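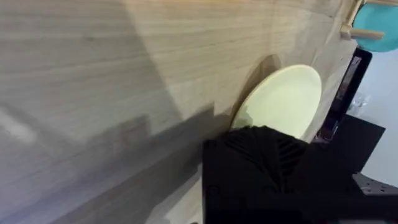

Mavstead's shared lunch table gets its plates back

The long wooden table at the Mavstead community kitchen is being set again for the new year, and anyone who has missed the sound of plates going down on it will be glad to hear that there are plenty of plates to go around. Over the holidays the kitchen took delivery of 132 of them, a gift from the Woltden tableware workshop two streets over, and the job of unpacking, washing, sorting and finding a shelf for every last one has kept people busy ever since.

The lunches themselves are still being handed out at the side door in covered containers, as they have been since the spring, and that will go on for as long as it needs to. But Felista Mwakalinga, who runs the kitchen, wanted the room to be ready well ahead of time, and she has been coming in most mornings before the cooking starts to work through the cupboards one at a time.

"I kept saying we would do it when things were quiet," she said, "and then things were quiet for months and I still didn't do it! So when the plates came I thought, all right, that's the push I needed. You can't put new plates in a cupboard full of lids that don't fit anything."

The old plates had been with the kitchen almost from the start, and they were a mixed lot. Some were left over from a church supper, some came from a restaurant that closed, and a good many arrived in ones and twos from people clearing out a parent's house. Most of them will stay in use. The chipped ones have been set aside for the garden group, which breaks them up for the bottoms of flower pots, and a handful with gold rims, which can't go in the microwave, have been offered to whoever would like to have them. (There is one with a rooster on it that three people have already asked for, and Mwakalinga says she is staying well out of that.)

The new ones were chosen from a line Woltden calls Valla. The workshop had made up a large order for a hotel that never opened, and the plates had been sitting in boxes since July. Zawadi Mohamedi, who manages the workshop's stockroom, said it had bothered her every time she walked past them.

"They're everyday plates, they're meant to have soup spilled on them," Mohamedi said. "I eat at that table myself when I can. My mother used to take me when I first moved here and I didn't know a soul, and somebody always shoved up to make room. So when we were talking about what to do with the boxes I said, well, I know exactly where they should go, and that was more or less the whole conversation."

There was a fair amount of trying things out before the boxes were opened in earnest. One plate was carried around the kitchen for most of an afternoon, stood up in the drying racks, laid in the dishwasher trays, slid into this cupboard and that one, and held against the tabletop to see how the color sat with the wood. The shade is a pale yellow-green, and there had been some worry that it would look washed out in a room that gets so much light. Opinion in the kitchen was divided for a day or so and then came down firmly in favor. Mwakalinga now describes it as the color of the inside of a pear, and says she can't imagine having picked anything else.

The drying racks were a different story. The slots had been spaced for the old plates, which were smaller, and the new ones leaned on each other and wouldn't drain. A new set of racks has been put together from spare parts and a length of dowel, and it holds 40 plates at a time, so a full lunch can be washed up in four rounds with a little space left at the end for serving dishes. The dishwashing crew is said to be very happy about this, having managed for years with a rack that had to be propped up at one corner with a folded towel.

The table has had some attention too. It was sanded lightly and oiled over the break, and the marks left by hot pans at the stove end have mostly come out. One or two of the deeper ones were left alone. The benches have been tightened, the wobbly one has finally had its leg seen to, and the felt pads underneath have all been replaced, so there should be a good deal less scraping when everyone gets up at once. Mwakalinga asks that people with something hot in their hands please use the trivets, which now hang on a row of hooks right beside the stove, where nobody will have to go hunting for them.

While the cupboards were empty the shelves were wiped down and relined, and the kitchen has changed the way it stores things. Plates and bowls are now on the low shelves near the table, so that children and people who can't reach overhead can help with the setting. Serving platters have gone up top. The mugs are still where they have always been, after a short-lived attempt to move them closer to the sink met with so many complaints that they were back in their old place by the end of the week.

All of this has gone on alongside the usual cooking. The kitchen gave out 2,181 lunches from the side door last year, the most it has managed in any year so far, and the first pots of the new one were on the stove by nine on January 5, 2021. It was lentil soup, with bread from the Grīnberga bakery, which has been sending over its extra loaves since the autumn and has promised to keep doing so through the winter. Collection hours are the same as before, from half past eleven until one, and there is no need to sign up or to give a reason for coming. People collecting for a neighbor are asked to mention it so that the right number of containers can be packed together.

As for when the table will be used for an actual sit-down lunch, there is no date, and Mwakalinga would sooner wait than guess at one. When it does happen she expects to start small, with one seating and plenty of elbow room, and to build back up from there. The room used to hold 80 on a busy day, with the benches full and a few people eating on the window ledge, and she says she would love to see that again, but she is in no hurry and doesn't want anyone else to be either.

In the meantime the kitchen could use a few things. Dish towels are always welcome, the plain cotton kind that can be boiled, and so are large containers with lids, as long as the lids belong to them. Cutlery is not needed, thank you, as there are now two full drawers of it and a third that sticks. More plates are not needed either, though Mwakalinga laughed when she said so, and admitted she had never expected to be in a position to turn plates away.

Anyone who would like one of the old gold-rimmed plates can ask at the side door during collection hours. They are wrapped in newspaper in a box just inside, first come, first served, and there is no charge. The rooster is being held back until the matter is settled.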